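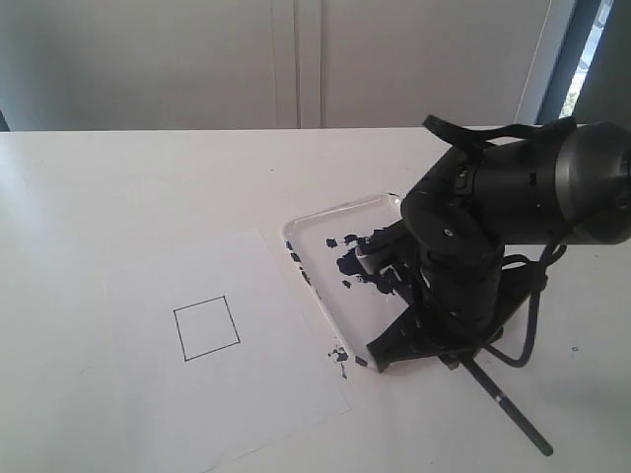
Paint cell etiquette - what are your actual rules?

gremine_bench
Moved from the general board because it was getting long. We've been doing brush work with a single arm for a while now (dip in a tray, go to the paper, fill in a square outline, repeat) and I'm trying to write down house rules before new people start in June. I've got a draft and I'd love for you all to poke holes in it.

1. Tray and paper both get placed by hand before the arm is powered.
2. One color per session. Ours is navy, and it gets everywhere.
3. Paint on the table gets wiped before the next run. Paint on the gripper gets wiped too.
4. Hands stay off the table while the arm is live, even if it's paused.
5. Every run gets logged, including the ugly ones. We're at 1,471 logged runs and I'd guess the ugly ones taught us the most.

Number 3 is the one people in my group fight about, so go ahead.

tapelinetom
I'd fight about it too! If you wipe between every run, you're basically training on a table that never exists anywhere else. Ours at Eberhard has stains on it from who knows when and the arm does fine. I'd say wipe the gripper, leave the table.

hirkau_nights
Hard disagree with tapeline. A stain next to the paper is a stain that ends up ON the paper the first time somebody slides the sheet over. We had a whole batch (1,086 runs) where you couldn't tell which marks the brush made and which were already there. Somebody had to sort through them by hand and that somebody was me.

Also your number 4 is good but vague. What does "live" mean? For us it's anything short of power off at the controller. Paused counts as live. Holding position counts as live.

gremine_bench
OK, stealing that wording. And yes, smudges on the sheet are what worry me too. For the gripper check I have people look through the wrist camera before the first dip, with the brush not in the hand yet. You want clean black fingers and a plain background, and if there's paint on them you'll usually catch it there. 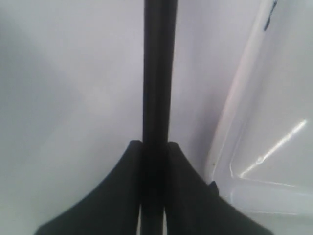

Wrist view, fingers and the pale stuff behind them. I'd pass this one.

quillfeather
Newbie question, sorry - why a tray and not a little cup? Seems like a cup would keep the paint in one spot.

tapelinetom
Cup tips over. Ask me how I know. A shallow tray gives the brush room to come in at an angle, and if the dip is off by a bit you still hit paint.

quillfeather
Makes sense, thanks! Do you tape the tray down?

hirkau_nights
We do, two strips underneath. gremine, I don't see that in your list and I think it should be rule 1. If the tray creeps between runs, then your notes about where it was are worthless.

gremine_bench
I go back and forth on tape. We move the tray on purpose, so it's a different spot and angle every session, and peeling tape seven times a day gets old fast. What I could live with is a check at the start of each run that it's where the log says it is.

tapelinetom
See, that I agree with. Vary it on purpose, write it down, done. Where does the brush go at the start, by the way? In the gripper or on the table?

gremine_bench
On the table beside the tray, bristle end toward the paint side. I'd like that to be a rule too, but the handle sits at whatever angle the last person felt like. 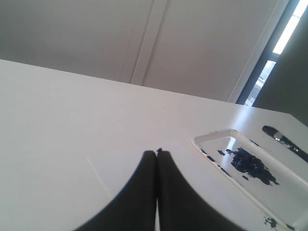

Tray and brush from the wrist camera. See the speck up at the fingertips? Looks like paint to me, so rule 3 applies.

hirkau_nights
That speck would fail our check, tiny or not. Wipe and go again.

tapelinetom
Oh come on, that's nothing. If you stop for every dot that size you'll never finish a session. The folks over in Grinville ran 2,536 of these and I promise you they weren't chasing specks.

hirkau_nights
And did they write down when there was one? Because I'd take a dirty finger that's in the log over a clean one that isn't. But if you've got a rag right there, use the rag.

quillfeather
Could you just have a box to tick? Like "paint on gripper, yes/no" and then it's up to the operator whether to wipe?

gremine_bench
Hm, I like that more than what I wrote. So rule 3 becomes: table gets wiped anywhere the paper might go, gripper gets checked and ticked, wipe if it's near the fingertips. Tapeline keeps his stains, Hirkau keeps the clean sheets. I'll put up the new version Monday, with the tray check added and "live" spelled out. Still open on where the brush should point if anyone has opinions.

tapelinetom
Handle toward the operator. Always. I've leaned my sleeve on enough wet bristles.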